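Running a manipulation demonstration at an open day

Bellgate Automation Lab, visitor procedures

Scope

This page covers the tabletop manipulation demonstration as given at the Bellgate open day in December. It assumes the arm has been commissioned and that the operator holds a current cell permit. Setup of the mobile base is covered separately.

Before you start

You will need:

The Jiltance arm with the yellow compliant fingers fitted
The wrist camera and its display cable
The Dridon controller, with the demonstration program loaded
Two trained people: one operator, one presenter
Floor tape and the low barrier

At the last open day Ketill Nørgaard operated and Vibeke Juhl presented. The two roles should not be combined. An operator who is answering questions is not watching the arm.

Step 1. Mark out the area

Lay the tape outside the full reach of the arm with the fingers fitted, then set the barrier on the tape. Leave a clear path from the operator's chair to the rear door. Children will lean over the barrier, so measure from the top rail and not from its feet.

Step 2. Check the fingers

Inspect each finger for splits in the lattice, particularly at the corners of the openings. Press the black pads with your thumb. A pad that slides or lifts at one end must be replaced before visitors are admitted. Wipe the pads with a dry cloth only; solvent leaves them slick for the rest of the morning.

Step 3. Set speed and force

Load the open day profile on the controller. It limits arm speed to 15 per cent of maximum. Visitors can follow the movement at this setting, and the operator has time to stop it. Do not raise the limit to shorten the queue.

Closing force is set by the profile. If you change the object, run three grasps with the area closed before accepting the stored value.

Step 4. Choose the objects

Use ordinary things that visitors will recognize. Rigid boxes are easy and lose the audience quickly. Paperbacks are a better test. The covers flex, the pages shift against each other, and a glossy cover throws reflections back at the wrist camera. A flat book also gives the fingers very little height to work with, so the approach has to be made low and at the edge.

Place books at an angle to the table edge at least once in each session. The program handles a square placement and a diagonal one differently, and Valdemar Bisgaard's notes from the trial runs put most failed grasps in the second group.

Step 5. Connect the visitor display

Run the wrist camera to the large screen and turn the screen toward the barrier. Check for the following:

The fingers are visible at the bottom of the view
Lettering on the object is in focus at grasp height
Overhead lights do not wash out the centre of a glossy cover
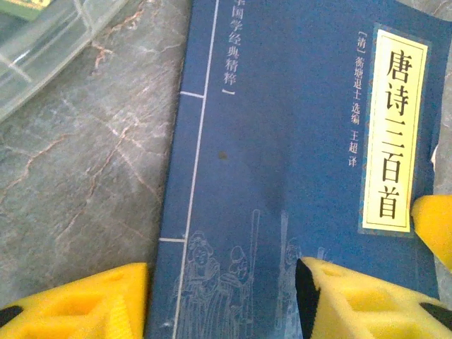
If glare persists, switch off the row of lights nearest the table before adjusting exposure. Exposure changes carry over into the grasp program and must be reset afterward.

Step 6. Run the session

The presenter announces each movement before the operator starts it. Keep one hand on the stop button whenever the arm is powered. Allow the arm to fail. If a grasp slips, open the fingers, retract to the home position and repeat once. After a second failure, move on to another object.

Step 7. Shut down

Return the arm to home, power down the controller and remove the key. Record the attendance and the number of grasps attempted in the Lykkegaard log. The December entry shows 617 visitors and 1,444 grasps. Report damaged pads to Teodoro Villaseñor the same afternoon.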